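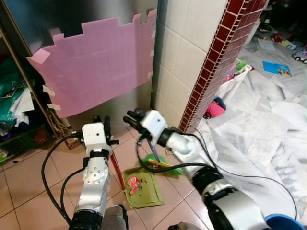 Old buckets and busted laundry baskets get their own pickup in Steltby this spring

Posted April 6, 2026

Good news for everybody with a cracked mop bucket living behind the garage: Steltby is finally going to come and get it. Starting in May, the town is trying out curbside pickup for what it calls "rigid household plastics," and my street is on the list, so yes, I'm a little excited and you'll have to put up with me.

The trial covers 2213 homes, all of them on the east side between the river and the old rail bed. If you live there you should be getting a green postcard in the mail. Mine came yesterday and I read it standing at the mailbox in my slippers. It has the pickup schedule on one side and the rules on the other, in type so small I had to bring it inside and hold it under the stove light.

Rigid plastic is the stuff that isn't a bottle, a jug or a tub. Think buckets, dustpans, laundry baskets, dish racks, storage bins, plant pots, kiddie pools, those stacking chairs that turn chalky after a few summers in the sun. None of it has ever been allowed in our blue carts. You could drive it over to the Surdu Road transfer station and pay to drop it off, or you could put it in the trash, and I think we all know which of those most people did. I've done it myself. I once sawed a toddler slide into pieces so the lid would close, and I'm not proud of it.

How it works

Each home on the route gets 2 big clear bags to start with. You fill them up and set them next to your blue cart on the pickup day printed on your postcard. Anything too large for a bag (the kiddie pool, say) can go beside it as long as one person could lift it. Pickups will be once a month for 3 months, and then the town will look at what came in and decide whether to keep going.

Kekeo, the same company that already picks up our yard waste, will be running the trucks. They'll use a separate truck for this, so don't panic if you see the blue carts getting emptied and your bags still sitting there. Leave them out until evening. The postcard says that twice, so I'm guessing there were questions last time they tried something new around here. (I'm looking at you, Christmas tree week.)

From the curb, everything goes to the Surdu Road station to be picked over and pressed into bales, and from there to the Bruvemard plant, where it gets sorted by type, washed and ground up into flakes. I called the plant's front desk to ask what the flakes turn into, and the woman who picked up was very patient with me. Mostly pipe, pallets and more buckets, she told me. I like the idea of a bucket coming back as a bucket.

What goes in and what stays out

This is the part I had to read a few times. A thing has to be mostly plastic and it has to be empty. Small bits of metal are fine, so a bucket can keep its wire handle and a storage bin can keep its hinge pins. A broom is trickier. If the handle is wood or steel, you're supposed to unscrew it and put only the plastic part in the bag. Same deal with a long-handled dustpan or a squeegee – if the stick comes off, take it off, and if the whole thing is plastic you can toss it in as is.

Rinse anything that held food or soap. You don't need to scrub it. A quick go with the garden hose is plenty, and let it drain before it goes in the bag.

Things they don't want:

Garden hoses (these wrap around the machinery and shut the whole line down)
Anything with a battery or a cord
Foam of any kind
Vinyl shower curtains and tablecloths
PVC pipe
Anything that held motor oil, paint or pool chemicals
Car seats and baby gear with fabric still attached

I'm a bit sad about the car seats, as we have one in the basement that has been waiting for a plan since my youngest outgrew it. The woman at Surdu Road said to pull the fabric and straps off and they'll look at the shell if you bring it to the window. I haven't tried that yet. Getting the fabric off is going to take a screwdriver and probably some language.

Toys are a yes if they're solid plastic, by the way. Take out the batteries first, and if the toy makes noise it has wiring inside and should go with the electronics. My kids' old play kitchen is going to need some surgery.

What it costs

Nothing extra for now. The town is paying for the trial out of the money it already sets aside for trash hauling, and the thinking is that heavy, bulky stuff costs us to bury anyway. If the pickup becomes permanent, there might be a small yearly fee, and that would have to come up at an open meeting first. I asked how small. I was told it's too early to say, so there you go, that's all I've got.

You don't have to sign up, and you don't have to take part either. If you throw the bags in a drawer and forget them, nothing happens.

Extra bags are free at the town office and at the Surdu Road window, while they last. The town ordered 800 spares. If you run out and can't get over there, the postcard says any clear bag will do, so long as the crew can see what's inside. Black bags will be left behind.

Not on the route?

I heard from a couple of west side neighbors the minute I mentioned this at the grocery store, and they were not thrilled. The east side got picked because the streets are flat and the yard waste truck already has room in its week here. That's the explanation from the town, anyway. West siders can still bring rigid plastics to Surdu Road, and for the length of the trial the drop-off charge is being waived for anybody with a Steltby address. Bring a piece of mail or your license. You pull up to the second window, the one past the scale, and they point you to the right bin. I went over to check and was in and out before my coffee got cold.

One thing to know before you load the car: the turn into the station is a mess right now while they fix the culvert. Come in from the north end. If you come from downtown you'll wind up doing a long loop past the gravel yard like I did, with a stack of plant pots sliding around in the back.

A few things I'm still wondering about

Wind, for one. A bag full of plant pots weighs almost nothing, and anybody who has lived on our hill through May knows what happens to things that weigh almost nothing. I'm going to tie mine to the cart handle with a bit of twine. The Kekeo office said that's okay if it's a bow they can pull loose with gloves on.

I'd also love to know what counts as "mostly plastic." I have a dish rack with a metal frame and plastic feet (clearly a no) and a step stool with a plastic body and rubber pads on top (maybe?). The postcard says when in doubt, leave it out, which rhymes but doesn't help me with the stool. I've sent in the question and I'll add the answer to this post if I get one.

And please, before you bag up anything that still works, think about who might want it. The thrift shop by the library takes storage bins with lids, clean buckets and dustpans, and it can't keep laundry baskets on the shelf in late summer when the college kids come through. A bin with a lid that fits is a treasure. I gave away four of ours last year and have regretted it ever since.

If you want to get a head start, the easiest spot is under the kitchen sink. I did mine last night and found a dish tub with a split down the side, a colander missing a foot and a scrub brush holder for a brush we haven't owned in years. Then I made the mistake of opening the hall closet. There's now a pile by the back door that my husband has asked about more than once, and I've told him May is coming.

The town office can tell you if your address is on the route. Have your house number ready when you call, and try in the morning, when the line is a whole lot shorter. If you're on the east side and the green postcard hasn't shown up by the end of the month, they'll mail you another one along with the bags.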